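Zivex hand-held gripper kit: a buyer's review after a season of laundry work

We bought the Zivex kit to collect household demonstrations, mostly folding and putting away clothes. This review covers what it cost us to own and run, what we would budget differently, and who should look at something else. If you want a comparison of policies trained on the data, we are not there yet.

Our group is small and works out of shared space in Kelthorpe. Recording is done in ordinary homes, so anything we buy has to go up stairs in a bag and be working soon after we arrive. That ruled out a fixed arm from the start. We had a quote for a two-arm Zomel station, and the arms were only part of the bill. The stand, the safety review and a dedicated room came on top. For folding clothes on other people's beds it made no sense.

What is in the box

The pair we ordered came to $579 per hand, before shipping. For that you get the gripper body, the fingers, a camera mount, one cable and one set of contact pads. The camera is not included, and neither is anything to record to. The product page does say so, but in the small print under the shipping table, and we missed it on our first purchase request. Read the parts list line by line before you send anything to whoever signs for it.

Also not included: a case. We bought a padded camera bag from a general store and cut the foam ourselves. It has held up.

Setup

The first hand took most of an afternoon. The printed guide skips the step where the wide lens is calibrated, and the online guide has it in a different chapter. The second hand was much faster. Plan on one working day for a pair, including firmware, and do it at your own desk. We did part of ours in someone's kitchen and had to come back.

In use on fabric

Soft goods are the reason we chose this kit over cheaper ones with hard plastic jaws. The pads give a little and hold a sleeve or a hem without bunching it too badly. Knitwear goes well. T-shirts go well. Thin synthetic linings slide, and we ended up leaving them off the task list until we had tried other pads.
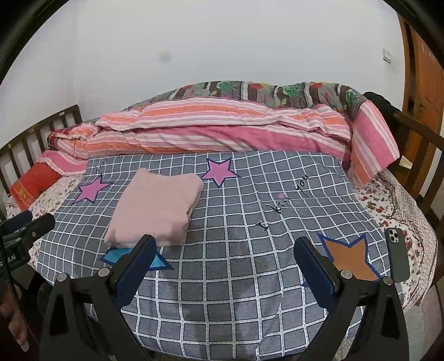

Beds are harder than tables. A mattress sinks when you lean on it, the sheet moves along with the garment, and a patterned sheet gives the tracking plenty to work with but can make the edge of a garment hard to judge on playback. We budgeted for tables only and had to add time. If your plan says "bedroom," allow for a third more recording time than the same task would take on a flat surface, and give people breaks. The hand unit is light when you pick it up and less light after an hour.

The field of view is wide. You will record more of the room than you expect, so settle consent and storage before the first visit. We had to rewrite our form after the first home, which cost us a week.

Running costs

These are the lines we left out of the first budget:

Contact pads. They wear, and worn pads slip on cotton. We went through 7 sets between January and the end of the season. Zivex sells them in small packs and the shipping costs nearly as much as the pads, so order several packs together.

Cables. The supplied cable is stiff at the connector end. We lost two to strain. A right-angle cable from Yupanqui fixed this and was cheaper than the original part.

Storage. Raw video from two hands fills drives quickly, and you want two copies. This was our largest extra cost. It should have been in the plan from the start.

Operator hours. Easily more than all the hardware together. A demonstration that takes a minute to perform takes several by the time the garment is shaken out, placed again and the clip checked.

Reliability and support

One finger joint loosened in the second month. The pivot screws need checking before each session, and a small driver should live in the bag. Support answered by email in two days and sent a replacement screw set at no charge. The camera mount has not moved.

The warranty runs 36 months on the body and excludes fingers and pads. For a part that spends its life pinching things, I think leaving out the fingers is mean, and it should be weighed against the price. We keep one spare pair of fingers on the shelf.

What I would order now

For a team of two or three starting on household tasks: one pair of hands, a spare pair of fingers, 5 sets of pads, two right-angle cables, a padded bag, and as much storage as the rest of the budget allows. Hold off on a second pair of hands until the first is in use every working day. We bought ours too early and it sat in its box through most of the spring.

If your tasks are on a bench and stay there, get the Zomel quote anyway. The cost per hour looks different when the equipment never has to be packed. If you need force readings, this kit does not have them and there is no add-on.

Rating

Hardware: good. Documentation: fair. Value: good, once the missing items are counted. I would buy the first pair again.

Related reviews
Yupanqui right-angle cables, long-term notes
Budget sheet for a home recording project
Soft pads compared: cotton, wool, nylon
Zomel two-arm station: reading the quote
Padded bags for small equipment

Contact | Corrections | Copyright Kelthorpe Bench Notes | Back to top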